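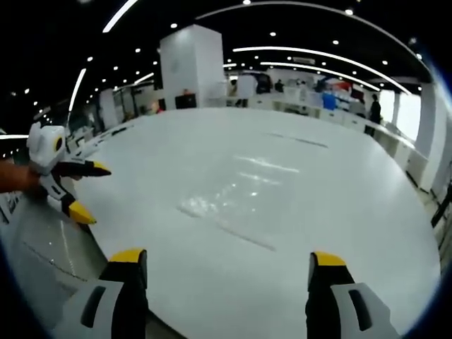

Learning to like my own sourdough

I've been baking bread since December and I have opinions now, which my sister says was the whole danger of me getting a starter in the first place. The starter is called Etim. I got him (it's a him, don't ask) in a jam jar from a woman at the Villusthorpe market who told me to feed him every morning and not to fuss. I have fussed constantly.

My first 3 loaves were bricks. I mean you could have propped a door open with them, and one of them did prop a door open for most of an afternoon while I aired the kitchen out, because I'd also burned the bottom. The crumb was gray and gummy and the crust tasted like the smell of a hair dryer. My husband ate two slices with a lot of butter and went very quiet.

What changed things was the flour. I'd been buying whatever was cheapest, and then I picked up a bag of Prarnska bread flour on a whim, and the dough felt completely different under my hands! Stretchy, a bit silky, and it held a shape when I turned it out. I also started leaving it alone for longer. My kitchen is cold, so the first rise takes me about 5 hours, sometimes more, and I used to give up way before that and shove it in the oven flat.
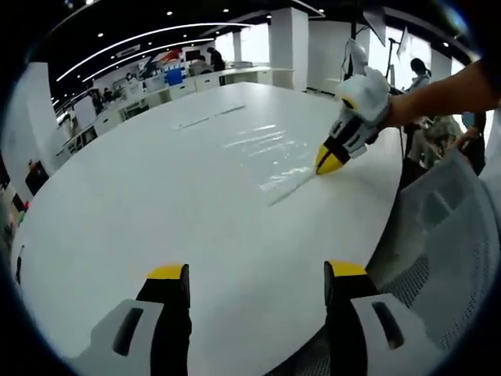
Do you need a special pot to bake it in?

Any heavy pot with a tight lid will do, as long as the handles can take a hot oven. Mine is an old enamel thing with a chip on the rim, and I've never bought the fancy kind. The lid keeps the steam in for the first part of the bake, and then you take it off so the top gets brown.

Scoring is still my weak spot. I watch people carve wheat stalks and little ferns into their loaves and then I go and make one nervous slash that closes up again. A fresh razor blade helped. So did chilling the dough overnight, so it doesn't sag the second you touch it. My best ear so far was on a loaf I'd forgotten in the fridge for 21 hours, and I have not managed to repeat it, though I keep "forgetting" dough on purpose.
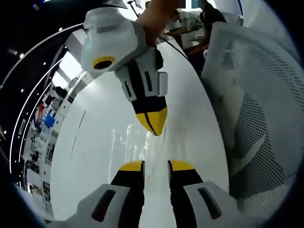 Ruth Usuga
Home baker and the person behind this blog

Somebody in the comments asked what I do with the discard. Pancakes, mostly. I tried crackers with rosemary and they were great for one evening and then went bendy, so if you have a trick for keeping them crisp, please tell me. I also gave a jar of Etim to my neighbor, and hers is already livelier than mine, which stings a little.

Next I want to try the dark rye they sell at the bakery in Ruvdale, the dense one with caraway that you have to slice super thin. I've found a recipe that wants 17 steps and a thermometer. I'll skip a few of those and report back.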